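Home | Projects | Reports | Partners | Contact

Talteo table-handling work – progress report to the program office
April, sent 4:40 pm

Quick one this period, the longer version comes with the budget sheet. Short answer: recording is on track, training is a bit behind, money is fine.

Status against plan
Target for the period was 300 usable demonstrations of the two-handed table task. We have 344 recorded and 307 kept after review. All by remote control, operator in the headset, both arms live, no scripted motion anywhere. Task is the same as in the last report: come up to the short end of the table, get both hands on the near edge, lift that end a little, move it sideways, set it down. Scored as one episode from first arm motion to hands clear.

The grip is where most of the effort went. Early on the operators were pinching the edge between thumb and finger and the top kept slipping out on one side. New instruction since the second week – index finger stays straight and goes on top, the other fingers fold underneath, both hands the same. Easier to teach, easier to check on review too.
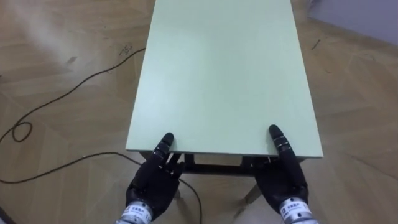 Prepared by: Operations lead, Talteo demonstration team

Reviewers now reject an episode if the two hands land at clearly different times. Sounds strict but the first model we trained learned exactly that, one hand down, long wait, then the other. Not usable for lifting. After the rule went in the rejects went up for a few days and then came back down as operators got used to it.

What went wrong
- Lost most of a morning to a control link dropout. Left arm lagging behind right by a visible amount. Grultine sent a new build of the link software, fine since then.
- 37 episodes thrown out in total. Mostly uneven lifts, some early releases, a few where the recording started late and the approach was missing.
- Labeling tool crashed on long episodes. Workaround is to split them, which is slow. Proper fix is with Stekix, no date yet.
- Finger calibration drifts over a long session. We now recalibrate at the start of each block, adds a few minutes but the index finger position is much more repeatable.

Operators
Training a new operator takes longer than we wrote in the proposal. We said two days, it is closer to four before their episodes pass review at the normal rate. Hard part is depth. From the head view you look down on the hands and it is difficult to judge how far under the edge the curled fingers have gone. Experienced operators bring the index fingertips down on the top first, then close the rest. We have written that into the operator guide, section 3, and new people pick it up faster then before.

Sessions are capped at 50 minutes. Past that the reject rate climbs and there's no point.

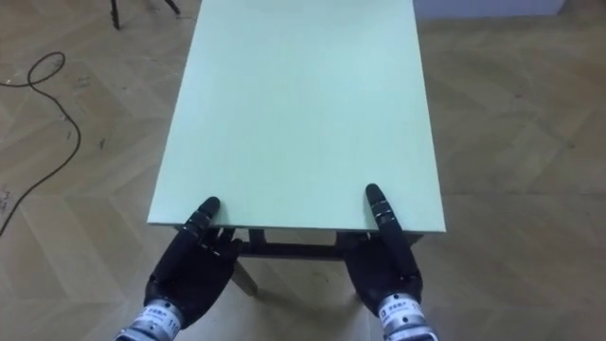 Both hands at the near edge, index fingers forward, seen from the head camera.

Training
First policy trained on the 307 kept episodes. Only the grip phase so far, not the lift. Early runs look reasonable when the robot starts square to the table and fall apart when it starts at an angle. Expected, as nearly all the demonstrations start square. So the next recording block is angled starts only – we would like to do this before any more training, otherwise we are paying for compute to learn the same thing twice.

Data volume is larger then planned. Raw recordings stand at 917 GB with all camera streams. Storage line in the budget covers this but not a second block at the same rate. Proposal: keep full-rate video for kept episodes, drop rejects to low rate after 9 weeks. Need a yes or no from you on this one.

Partner site
Rugemalira has the operator guide and the review checklist. They have not started recording, still waiting on their second arm. We offered to run their operators through our sessions remotely in the meantime. If their arm slips again the comparison between sites moves out of this reporting year, and we would want to agree on that early.

Next period
- Angled start block, same grip rule
- Add the lift phase to training
- Second reviewer on a sample of kept episodes, to see how much reviewers disagree
- Recalibration step automated if time allows
- Budget sheet with revised storage numbers

Decisions needed from the program office
1. Storage proposal, see under Training.
2. OK to move the unused travel money to operator hours. Small amount, details in the sheet.
3. Whether the site comparison stays a fixed deliverable if Rugemalira is late.

Would like answers on 1 and 2 before the angled block starts. Number 3 can wait for the call.

Recent reports
Operator guide, revised version
Grultine control link: test notes
Review checklist for two-handed episodes
Stekix labeling tool, open issues
Previous progress report: setup and first recordings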